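Please Keep the Box
May 5, 2019
Opinion

I moved to Cunelport eight years ago, and one of the first things I learned about my neighbors is that they throw away very good boxes. On the evening before the garbage truck comes, I see them on the sidewalk: shoe boxes, tea boxes, strong boxes from small shops where somebody chose the color of the paper with care. In the morning they are gone. I want to write in favor of keeping them.

In the house where I grew up, a box had a second life and often a third. Candy came in it at the new year, then buttons lived in it, then letters. My grandmother did not buy a container in her whole life, as far as I know. When she needed to find something, she did not say "look in the closet." She said the name of the candy, and we knew where to go.

People tell me this is a habit of poor times. Maybe it is. But I notice that the same people drive to the Gota store outside Jelludville and pay for plastic containers, to put in order the things they could put in the box they have thrown away. I went there in April with a friend. A set of 3 containers with lids was more expensive than the shoes I was wearing. They were nice containers, I admit it. They were also all the same, and this is my second objection.

When everything is in the same clear plastic, the eye gets tired and finds nothing. A box with its own color is easy to remember. The batteries are in the green one, the sewing things are in the one with the torn corner. You don't need a label for this, and you don't need a machine that prints labels, which Gota also sells.

The lid deserves a word too. Most people who keep a box use only the bottom part, and the lid stands behind the door until it bends. A lid is a tray. I put one on the table when I work with small things, on a cloth so that it does not slide, and what I drop stays inside the walls. With a colored edge I see at once where the walls are, even in the evening with my weak lamp.

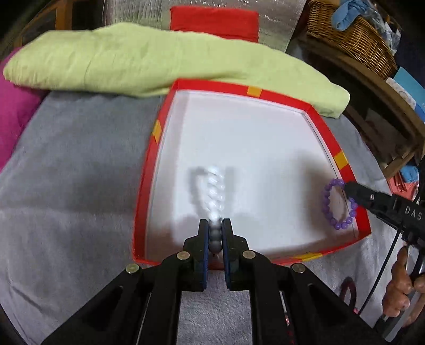 What the shops could do

I don't think the fault is only with the buyers. Many boxes today are made to be opened once. They have a magnet, a ribbon, a molded piece inside with a hole in the exact shape of a bottle, and when the bottle is out, the hole is good for nothing. A shop that wants to be kind to its customers could leave the inside plain. It would cost less, I suppose, and the name of the shop would stay in the kitchen for many years.

The bakery on Sarmiento Street does it in this way. Its box is simple, with a flat bottom and a lid that comes fully off. I have one with recipes and one with receipts, and every time I pay a bill I think about their almond cake. No advertisement has ever worked on me so well.

I know the answer I will get: not everybody has space. It is true, and I also live in two rooms. I am not asking anyone to keep 100 boxes. Small ones go inside the big ones, and when a box becomes soft or smells, it should go out with the paper like any other. My mother was strict about this and I try to be the same, with less success.

But before you press the next one flat with your foot, please look at it for a moment and check if the corners are strong. If you still don't want it, leave it dry and open on the sidewalk. I pass there after dinner.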